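Give me the dull gripper
by Homa Kiani

I love grippers, and I will happily talk anyone's ear off about them. Ask me which part of a robot arm matters most and I won't say the arm, the camera or the controller. I'll say the pads on the fingers, every time! Pale strips on black fingers don't look like much, but everything the robot does with a cable comes down to them. 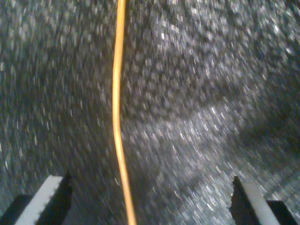 Page 54

A cable is a rotten thing to pick up. It's thin, it bends, and it never lies quite where you want it. My friend Lauri Rantala favours soft, wide pads for this sort of work. I used to agree, until I spent a February at Jestonbridge trying both kinds and came around to narrow ones with some tooth to them. You give up a bit of forgiveness, but you can feel (well, the log can feel) when the grip is square.

Then add a second arm. Two connectors brought nose to nose is my favourite test going, because every small error at the wrist shows up right at the tips. 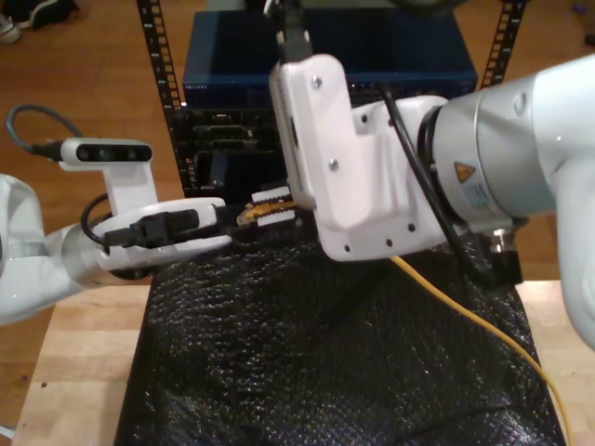 The case for a boring mount

People will argue over controllers all afternoon and then bolt the arm to whatever is handy. Please don't! A stiff plate and properly tightened screws will flatter a modest gripper – and a wobbly bench will shame a great one.

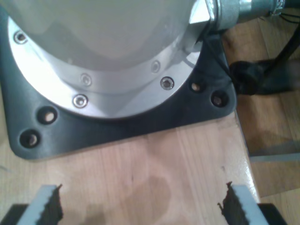
Robot base on its mounting plate

I'd check this before touching a single setting. Waraporn Mahawong disagrees with me and starts with the software, and she is usually home earlier than I am.

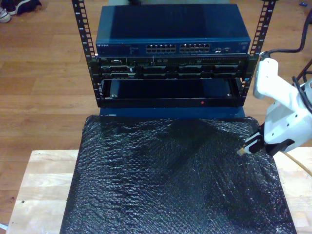
What I'd buy first

Spare fingers, in 2 shapes, and plenty of them. After that a wrist camera, and only then a nicer controller. I'd love to hear from anyone who does it the other way around.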